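Setting Up Channel Rates for a Small Lakeside Resort

4 min read

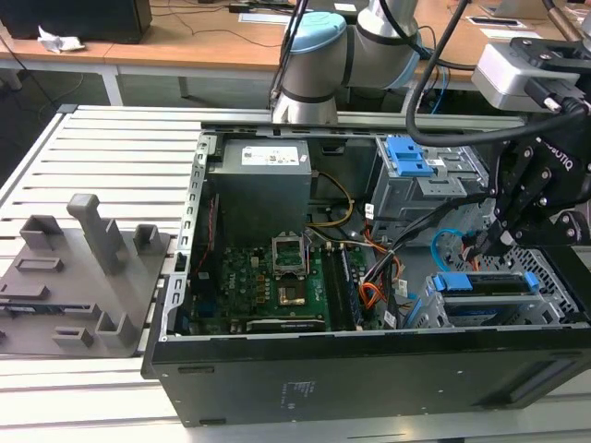 Witold Szewczyk wrote in to ask whether the booking channels should be connected before or after the seasonal rates go in, as he had done it first and ended up with July cabins listed at the January price. Rates first. Channels copy whatever is in the table at the moment of connection.

Before you begin, have a list of your units, grouped by type. A cabin and a dock-side room need separate groups even if they sleep the same number.

1. In Flusatis, open Rates and create one base rate per group. The base rate is the lowest price you will accept on any night, before tax. In the sample table used on this page, the Pledberg cabins have a base of 152.

2. Add the seasons. Enter the start and end nights, then the price. The sample uses 332 for summer and 419 for holiday weeks. Where two seasons overlap, the one higher in the list applies -- drag holiday weeks to the top.

3. Set the minimum stay for each season. Leave the base at one night.

4. Enter the cleaning fee as a separate line. If it is folded into the nightly price, long stays are overcharged.

5. Save, then open the preview calendar and check the first and last night of every season.

6. Connect one channel. Wait 20 minutes, search your own listing as a guest would, and compare the total with the preview. Connect the next channel only when they match.

Boat slips are not units. Add them under Extras, with their own stock count.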